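Winter socks, summer elbows

Hello again from the tennis end of the club! I promised in the last newsletter that I'd write something about keeping your arm going through the cold months, and then of course I put it off until the tree was up, so you're getting it now, in between mince pies.

I did my elbow in June. Nothing dramatic, just three matches in four days against people much younger than me (one of them served like a cannon, you know who you are) and by the end of it I couldn't lift a kettle. The physio at Lusberg was very kind and very blunt. She said my grip was far too tight, my strings were far too tight, and I was probably too tight generally. So I've spent the autumn loosening up.

The strings first. I'd been playing with the same set for nearly 14 months, which made the chap in the Balter shop go quite pale. He put something softer in and dropped the tension a bit, and I could feel the difference on the first backhand. If you haven't had yours looked at for a while, take it in before spring, when everybody else does and you wait a fortnight.

Then the warm-up. I used to walk on court and hit. Now I do ten minutes of swinging about like a windmill beside the netting, and Gunnlaugur Brøndum has stopped laughing and started joining in! On really cold evenings I keep my jumper on for the whole of the first set.

And old balls. Please, please stop playing with the dead ones. They go heavy and you end up thumping them, and it all goes straight into the elbow. Give them to somebody with a dog and treat yourself to a new tin.

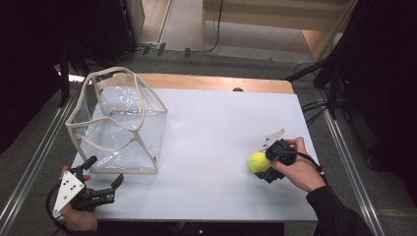
Iolo Parry thinks I'm being fussy, and wrote to tell me that he has used the same balls since last winter and that a slow ball is the best thing for a sore arm, as it gives you time to get your feet right. Well, maybe, Iolo. I'd still like to see your elbow in ten years.

Winter doubles carries on as usual over the holidays, last session before the break on 20th December, and you're welcome even if you haven't picked up a racket since the summer. Bring gloves for the walk from the car park, it's been like glass.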